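January, 9:40 am
Capsule fill, Henon green tea blend, second try

Set up the 100-hole plate again with the size 0 shells. Teresa Olszewski weighed out the powder, and I did the spreading and tamping. Same recipe as last time except 4 g more rice flour, to help it flow.

Flow was better, but the corners still fill light. Pulled 20 capsules from across the plate and weighed them one at a time. Most were close to target. The low ones all came from the back row, so I think the plate isn't sitting level. Shimmed it with card for now.

Caffeine on the draft label reads 63 mg per capsule. Harsh Ahuja wants that checked against the Trorard certificate before Preston prints anything. The copy I have is for the old lot.

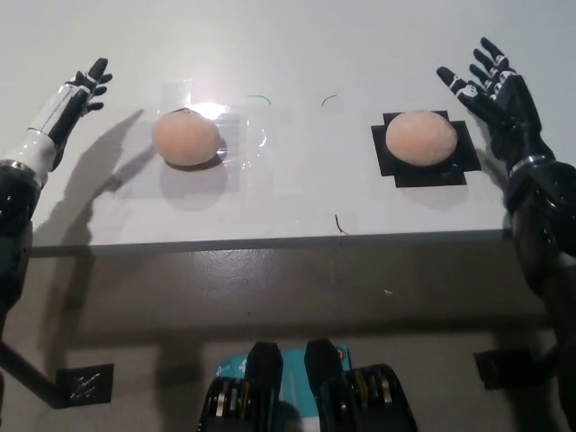 Lid was loose on the caffeine tub this morning. Close it fully, please, the powder clumps.

Next: level the plate properly, repeat the fill, ask Trorard for the new certificate.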